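3.2 Decorated surroundings and the storage of small objects

The second part of the study asked how adults judge a small space when its walls carry a children's pattern. Earlier work by our group in Galtesano (Peixoto and Smits) treated only plain walls, and we wanted to know if the same judgments hold when the background is busy. We recruited 72 participants, 36 for each condition, and every session lasted around 40 minutes. Participants were not told that the wall pattern was of interest to us.

Storage was considered first, because in the pilot round in July many participants spoke about containers before they spoke about color. Open mesh was preferred to closed boxes by most of them. They said that they like to see that something is inside, even when they cannot tell what it is.
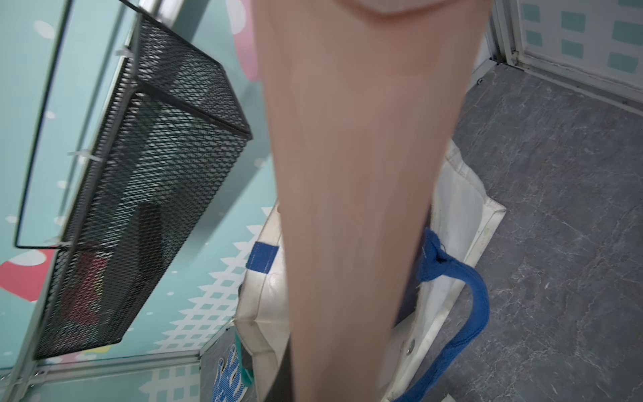
Figure 2a. Mesh basket fastened with white cable ties, against a teal wall panel.

The method of fixing received less attention than we expected. Only six participants mentioned it, and all of them had worked in shops. One of them, a former window dresser at Van Rooij, remarked that a visible fastening makes a display look temporary. We did not find this opinion in the rest of the group, and it was not included in the scale.

For the pattern itself we used the categories of the Divdale list, which separates motifs taken from buildings (awnings, fences, shutters) from motifs taken from nature. Cottage themes are difficult to code because they usually contain both. Two coders worked independently, and their disagreements were mostly about the fence, which one coder read as garden and the other as house.

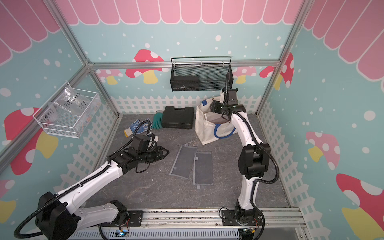
Figure 2b. Cottage theme with pink awnings, picket fence and mushrooms on pale teal walls.

Participants in the patterned condition estimated the space as smaller, but they also described it as more friendly. The two ratings were only weakly related. We return to this point in Section 4, where the age of the participants is taken into account.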